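Filleck shape blocks, three months with the set

I bought the Filleck blocks in September for my daughter, after we gave away the Modus set which was too small for her hands. The box weighs around 900 grams and comes with a thin booklet of 20 sorting games. We have tried maybe half of them. The rules are short, but the print is very small.

What I like most is the choice of shapes. There are cubes and cylinders, as in every set, but also a heart, a star and a pentagon. She sorts by colour first - red, yellow, blue, green - and the shape comes later. We play on a maple board, so nothing rolls under the sofa.

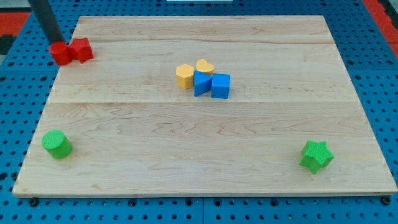 Do the blocks stand well on their ends?

The cylinders and the pentagon do, even when a small child puts them down in a hurry. The star I prefer to lay flat.

The surface is a little rough on some pieces, and I needed a damp cloth with a drop of soap to clean them after a biscuit accident. The bag is the weak point. Its string came out in the second week, and Skilomar, the shop, did not have a spare one. I keep everything in an old shoe box now.

Four stars from me.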